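Une pince qui serre n'est pas une pince qui tient

La panne survenue en décembre sur la ligne de pliage de Dammont a été classée « défaut de préhension, pièce souple ». Cette formule est celle du formulaire, et je la crois mauvaise. Elle désigne la pince, alors que la pince avait fait ce qu'on lui demandait. Je voudrais reprendre l'affaire dans l'ordre, parce que la correction retenue me paraît traiter le symptôme et laisser la cause en place.

Rappel des faits. La cellule plie des serviettes en tissu et les dépose debout, en cône, sur un plateau de présentation. La politique de commande a été apprise à partir de démonstrations humaines enregistrées avec des pinces tenues à la main, puis transférée sur deux bras Kudo. Un samedi, en fin de poste, le bras droit a saisi un cône par la pointe, l'a perdu en cours de translation et a poursuivi sa trajectoire à vide. Il a exécuté la dépose, ouvert les mâchoires, reculé, et signalé un cycle réussi. Il a recommencé. Quand Antonina Zhuravel a arrêté la cellule, 154 cycles étaient comptés bons et une partie du tissu s'était accumulée sous l'axe du poignet, contre un carter chaud.

Il n'y a pas eu de départ de feu. Le rapport s'en félicite, ce que je comprends, mais l'absence de dommage ne renseigne en rien sur la qualité de la protection. Aucune barrière technique n'a fonctionné. La seule qui ait joué est le regard d'une opératrice qui passait prendre sa veste.

La correction adoptée par Clasura, l'intégrateur, consiste à porter la force de serrage à 60 % de la plage disponible et à ralentir la translation. Sur banc, le taux de perte baisse. Je ne conteste pas la mesure. Je conteste qu'elle réponde à la question posée. Un tissu mince plié sur lui-même ne glisse pas comme une pièce rigide : les couches glissent l'une sur l'autre, et la couche extérieure peut rester dans la mâchoire pendant que le reste se déroule. Serrer plus fort réduit un mode de perte et n'agit presque pas sur l'autre. Surtout, cela ne donne au système aucun moyen de savoir qu'il a perdu la pièce.

Or ce moyen existait dans les démonstrations, et c'est là que se situe à mon avis l'erreur de conception. La personne qui démontre le geste regarde la pièce. Elle la sent aussi, indirectement, par la poignée. Si le pli s'ouvre, elle s'interrompt, repose, reprend. Les séances enregistrées ont ensuite été triées, et les reprises écartées comme du bruit. 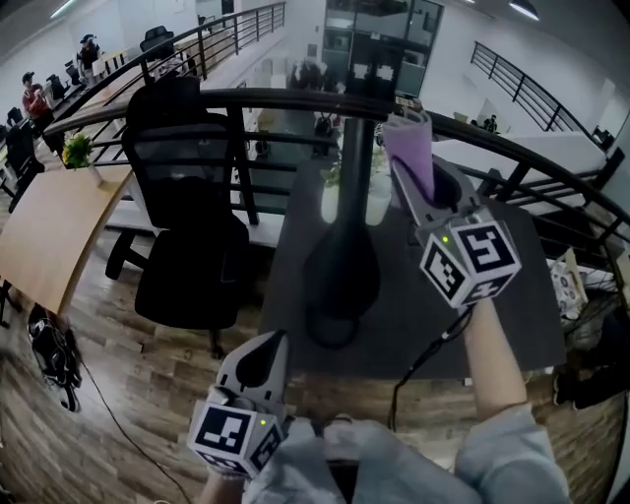 Le tri reposait sur un critère raisonnable en apparence : ne conserver que les séquences menées d'un trait, de la prise à la dépose. On obtient ainsi un jeu de données propre, des trajectoires lisses, un apprentissage qui converge vite. On obtient également un automate qui n'a jamais rencontré une mâchoire vide au milieu d'une translation. Placé dans cet état, il fait ce que ses données lui proposent de plus proche, à savoir continuer.

Genji Mizuno, qui a conduit l'analyse côté client, défend le tri. Son argument est sérieux : les reprises sont très variables d'un démonstrateur à l'autre, certaines comportent des hésitations qu'on ne souhaite pas reproduire, et leur inclusion brute dégrade le geste nominal. Il a fait l'essai, je n'ai pas de raison d'en douter. Mais il y a une différence entre refuser d'imiter une reprise et effacer l'information qu'une perte s'est produite. Les séquences écartées pouvaient servir à entraîner un détecteur, sans toucher à la politique de mouvement. Elles étaient déjà enregistrées et déjà payées. Elles ont été supprimées du serveur au bout de 60 jours, selon la règle de conservation par défaut.

Reste le signal de fin de cycle. Dans la configuration livrée, « réussi » signifie que la trajectoire est terminée et que les mâchoires se sont ouvertes à la cote prévue. C'est une définition du mouvement. L'exploitant, lui, lit sur son écran une définition du produit. Entre les deux, l'écart n'est documenté nulle part, ni dans la notice de Clasura ni dans le dossier de réception de Dammont. J'ai relu les deux.

On me répondra que la détection de présence sur pièce souple est difficile. Elle l'est. L'ouverture résiduelle des mâchoires discrimine mal une épaisseur de tissu d'une absence de tissu, surtout avec des garnitures usées. Le courant moteur n'est guère meilleur. Une caméra orientée vers le plateau de dépose suffirait en revanche à constater qu'un cône est là ou n'y est pas, et la cellule voisine, fournie par Naston, en possède une pour un usage comparable. Elle a été jugée superflue ici au motif que le taux de perte mesuré à la réception était négligeable. Un taux faible justifie peut-être qu'on accepte des rebuts. Il ne justifie pas qu'on accepte de ne pas les voir, car le risque vient de l'accumulation, et l'accumulation suppose seulement que personne ne soit prévenu.

Je propose donc trois modifications, par ordre d'urgence. D'abord, un contrôle indépendant de la dépose, avec arrêt de la cellule après 2 absences consécutives. Ensuite, un déflecteur sous le poignet, pour que le tissu perdu tombe dans un bac et non contre le carter. Enfin, une nouvelle campagne de démonstrations où les pertes et les reprises seraient conservées et annotées, les démonstrateurs ayant pour consigne de ne pas recommencer une séquence sous prétexte qu'elle est laide.

La troisième est la plus coûteuse et sera sans doute la première abandonnée. Les deux autres relèvent de la mécanique et de l'automatisme ordinaires, elles peuvent être chiffrées sans attendre. En l'état, la cellule tourne de nouveau, pince serrée, vitesse réduite, et son compteur continue d'additionner des mouvements terminés. J'ai demandé que l'intitulé de la fiche soit remplacé par « perte de pièce non détectée ». La demande est en cours d'examen.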